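Tareswood: The Board and the Blocks
Photos and text: Damian Wasilewska
27 May 2022

Welcome to the gallery of our small workshop project. Many people wrote to me after the open evening and asked about the big board and the colored blocks, so I decided to put the notes together on one page. I am not a professional writer and English is my third language, so please be patient with me.

The board was the first thing we made for Tareswood. Kgomotso Sithole did the gluing and I did most of the sanding, which took me longer than I want to admit. We wanted a surface with a quiet color, where a bright block is easy to see from the other side of the room. The first board, made in winter, was too dark for this. It also had a small twist in one corner and it rocked when you leaned on it. Now it is a shelf in my hallway and it holds shoes very well.

For the second one we bought new planks from Lekota. They were delivered in two parts, and the second part came late. Kgomotso arranged the planks on the floor and changed the order many times before she was satisfied. I wanted to put the plainest planks in the middle. She preferred to follow the grain, and I must say that she was right. When the glue was dry, we sanded by hand with three grades of paper and wiped off the dust with a cotton cloth.

The blocks are a different story. We tried several sets before we decided. Some were too light and moved when a person only touched the table. Some had a shiny paint that left marks on the wood – I spent one full evening removing a green line with an eraser. The set we kept is from Drimo, and the shapes are simple enough that a small child can name them. My nephew calls the star "the cookie" and now we all do.

A few people asked if the board can be washed. Please use only a damp cloth and dry it right after. For marks from pencil, a soft eraser is enough. 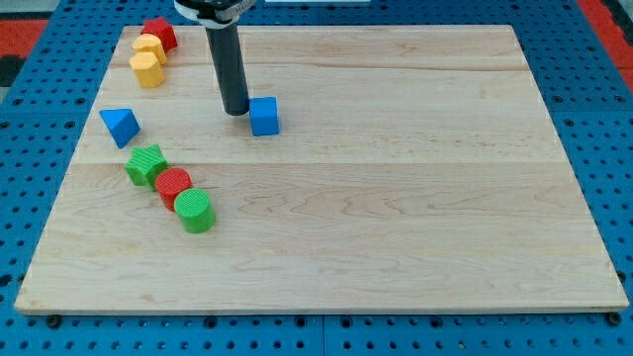 The maple-colored board on its blue perforated base, with the blue cube and the red star. The wavy grain is strongest in the lower half.

I like the seams between the planks very much. On the first board I tried to hide them with filler, and it looked worse than before.

In June we will start a smaller board for the Pletau room, with the planks from the same delivery that we did not use. Kgomotso wants rounded corners this time. If you have an old set of blocks at home and you do not need it, please write to us before you throw it away – single pieces are also welcome.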